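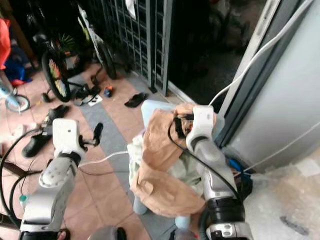

Kadorau changes gripper pads and cable routing on its two-arm unit

26th June

Kadorau has finished a service round on the two-arm unit it uses for wrapping and unwrapping trials, and has published the new setup for other groups who run the same type of machine. The unit went back to work this week after 3,017 handling cycles on the old finger pads.

The main change is in the grippers. The old pads had become smooth at the tips, and thin paper was slipping out when the arm lifted. The team asked Zodell, which supplies the replacement parts, for a pad with a rougher surface, and fitted it on both hands. Closing force was then set again from the beginning. For paper and light cloth the hand now closes more slowly during the last part of its travel, so that it pinches the top layer and does not push the whole bundle down to the floor.

The second change concerns the cables. On this machine the cable of the right gripper runs along the outside of the arm, from the hand down past the black collar near the lower joint. Such a path is easy to inspect, but it needs enough slack. If the loop is too short, it pulls on the connector when the wrist turns fully. If it is too long, it can catch on the object or on a door frame. Kadorau's instructions say to move the arm by hand through its full range, with the power off, and to look at the loop at each end before it is fixed again.

The wrist was also checked. The left hand carries a black rubber band around it, and the service sheet now asks for this band to be looked at each morning and replaced when it shows cracks.

Work continues in the tiled entrance where the unit is used, between the grille gate and the doorway, with shoes and children's bicycles left where they are. In the task now under test, the right hand holds a crumpled tan wrap by its top while the left hand stays open over the tiles. Inside the bundle there is a pale cloth and a light blue object. The difficulty for the machine is to keep hold of the outer layer only, and this is the point where the old pads gave the most trouble.

Teixeira, the workshop that did the mechanical part of the service, recommends a new inspection after every 200 hours of operation. The full check takes 33 minutes when the spare pads are already prepared. It includes cleaning the fingers with a dry cloth, tightening the screws of the hand, and one calibration of each arm against a fixed point. The workshop asks users not to apply oil near the pads - even a small quantity will spoil the grip on paper.

One problem is still open. After the pad change, the software sometimes reported a closed hand when the fingers still had a small gap between them. For the moment the operators correct this with a new zero setting at the start of each session. A permanent correction is planned for the next version of Fliltness, the control program, which is expected in November.

The service sheet and the list of parts can be requested from Kadorau free of charge.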